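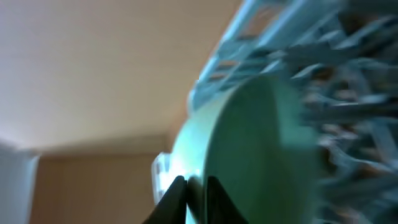 Old noses, new tricks

The Tuesday class at Flistley has twelve dogs on its books and their ages add up to something frightening. There's a lurcher with a heart murmur. There's a Westie who has been deaf for three years and a Labrador called Pudding whose back legs go their own way on corners. And every one of them, when the car turns into the lane, starts to sing!

I had come to watch scent work for older dogs, expecting a gentle hour and perhaps a biscuit. I stayed until the lights went off, and drove home with my own dog's life rearranged in my head.

If you haven't met scent work, the idea is very simple. A small piece of cloth that smells of something particular (cloves, in this class) is hidden somewhere in the room, and the dog finds it. The dog works on a loose lead or none, the handler tries hard to keep quiet, and when the cloth is found there's a great fuss and a bit of chicken. Younger dogs can do it at a gallop. Older dogs do it at a walk, and I could have watched them all night.

Mandla Hendricks has run the class for six years. He used to teach agility and still has the knees of a man who ran round a lot of fields. His collie, Bess, was a proper competition dog until her shoulder gave out at nine, and she took retirement very badly. She barked at the washing machine. She herded the postman. "She was bored out of her skull and I was buying her softer beds," he told me. A friend suggested hiding a clove-scented sock in the garage, and Bess searched for it with her whole body shaking with joy, and slept that afternoon for four hours straight.

She is fourteen now and comes along as a sort of head girl.

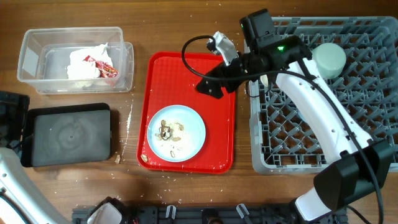 On the table: clear containers, crumbs and a red wrapper.

The class starts with the easiest hide there is, a cloth in an open cardboard box with eleven empty boxes round it. Each dog goes in alone while the others wait in their cars or in the side room. This matters a lot with older dogs, who may not want a bouncy neighbour up their nose when their hips are sore. Pudding went first. She ambled past four boxes, stopped, went back to the third, and then her tail began to turn in a full circle like a propeller. You could hear the sniffing from the far wall.

"Watch the tail and the ears, forget the feet," Mandla said, and of course then I saw it everywhere. Just before a dog finds the scent there's a little snap of the head, as if someone has called its name. The Westie does it so sharply that he sometimes sits down by accident.

Bülent Tekin brings the Westie, whose name is Gökçe. When the deafness came on he worried that the dog would simply fade, because so much of their life together had been talk: calling him in from the garden, telling him off, singing to him in the van. Scent work gave the two of them a conversation again, and Bülent says he has learnt to read his dog better in two years of this than in the ten years before it. They have hand signals for start, finish and well done. Gökçe ignores finish.
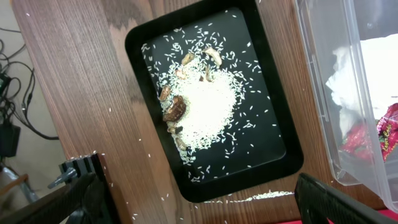 What I hadn't thought about was how tiring it is. Ten minutes of proper searching can flatten an old dog, so the searches in this class are kept very short, two or three minutes each, with a long rest and a drink in between. Hides are set at nose height or a little lower so that nobody has to jump up or crane a stiff neck. The floor has rubber matting along the main route. If a dog looks puzzled, Mandla makes the next one so easy that it can't go wrong, and that dog goes home having won.

There are people who take it further. Margus Paulauskas, who owns the lurcher, travels to trials all over the county and keeps a notebook of every search his dog has ever done. He let me look. It's up to number 3958, with tiny drawings of wind direction for the outdoor ones, and I'm afraid I was completely enchanted. The lurcher, Otto, came to him at eight as a dog who wouldn't walk through a doorway. Margus hid the cloth on one side of a door, then just past it, then a yard beyond. It took most of a winter. On the night I visited, Otto strolled through two doorways and under a table and stuck his long nose into the pocket of somebody's hanging coat, dead right, and looked round for his chicken.

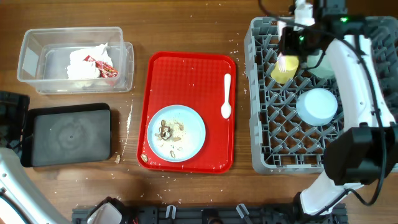 Blue plate and white spoon on a red tray.

You can begin at home this evening, and I did. Mandla's advice for a first go is to skip the cloves altogether and use food, in three or four boxes on a floor that isn't slippery. Let the dog see you drop a treat in one. Next time, don't let them see. Keep your hands still and your mouth shut (very hard!), and when they find it, drop another piece in the same box so the reward comes from the right place. Stop while they still want more. Have a word with your vet first if your dog has a heart or breathing problem, and take the treats out of their dinner allowance, as the Labrador's owner has learnt to do.

My own dog, Biscuit, is thirteen and has lately been spending his days facing the radiator. I put out four shoeboxes and a bit of cheese. He looked at me, looked at the boxes, and then off he went, nose down, tail up, round the kitchen table and back again. He found it in under a minute. Then he carried the empty box to his bed and wouldn't give it back.

The Flistley class has a waiting list until March, and Mandla is hoping to add a second group on the same evening, starting at half past five, for dogs who need to be in bed by seven.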